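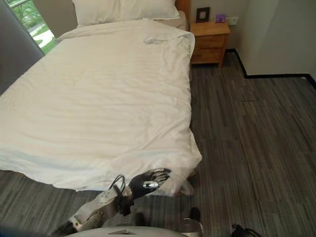

Re: [folow-users] Finger gains for duvet grasping

> We run the Martens hand at grip force 70 and lose thin hems on the pull.
> Is it the fingers or the controller?

Controller, as far as we can tell. Bed trials at Ellham in November, same hand, force limit 100:

Stock gains: 128 grasps, most slips in the first part of the pull.
Grelberg gains: 152 grasps, slips mostly at bunched fabric.

Wrist cable slack matters too. Leave a loop at the wrist or the roll joint loads up and the force estimate drifts.

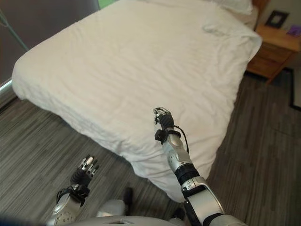 We log that estimate per finger, before filtering. The filtered topic lags too much to catch a slip. Config is in the Folow repo under hands/.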